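Potton Tabletop Service Set: Data Card

Maintained by the Biltano manipulation group
Card last revised May 9, 2021

Summary

The Potton Tabletop Service Set is a collection of teleoperated demonstrations intended for training and evaluating imitation learning policies on simple drink service tasks. The release contains 3,626 episodes recorded at a single station. Each episode pairs camera video with arm joint positions, gripper state and a short written instruction.

Intended use

The set is suitable for behavior cloning, for pretraining of larger policies, and for research on grasping rigid and semi-rigid containers. It was not collected to support claims about safety near people, and it should not be used as the only source of training data for a system that will operate outside a laboratory.

Collection procedure

Operators controlled the arm through the Do teleoperation interface. All operators completed a training period in January before any of their episodes were admitted to the release. Taner Baysal and Gil-soo Moon supervised the sessions and reviewed rejected episodes.

At the start of an episode the operator reads the instruction, confirms the layout against the layout sheet, and begins recording with the arm at its rest position. Recording ends when the operator releases the control handle or when 40 seconds have passed, whichever comes first. Episodes in which the operator changed the goal partway through were removed. Episodes with a failed first grasp followed by a second attempt were kept and are marked "retry" in the metadata.

Layouts

There are 133 layouts. A layout specifies which containers are present, where they stand, and which of them the instruction refers to. Positions were varied by hand within the limits given on the layout sheet. Bottles other than the one named in the instruction may be present - these serve as distractors and should remain untouched. Cups are placed on a tray in most pouring layouts.

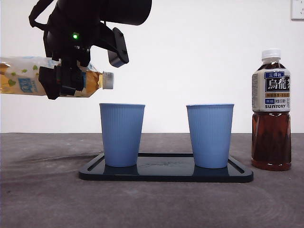
A separate group of 200 episodes was held out for evaluation. The held-out episodes use layouts that do not appear in the training portion, and users are asked not to tune on them.

Annotation

Instructions were written in English by Myung-ja Han and checked by Gemma Haworth. Success labels were assigned from video by one reviewer and confirmed by a second. Where the two disagreed, the episode carries the label "unresolved" and is excluded from the default loader.

Known limitations

All episodes come from one station with one arm, and the background varies very little. Policies trained on this set alone should be expected to perform poorly under a different camera placement. Transparent containers are common in the set, and depth estimates computed from the video are unreliable on them. Liquid levels are not annotated.

Files

The release is divided into training and held-out directories, with one folder per episode. The file layouts.csv links each episode to its layout number. Conversion scripts for the Futov format are in the tools directory.

Contact

Corrections and access requests should be addressed to Brisa Pacheco, data steward. Please include the episode number in any report of a labeling error.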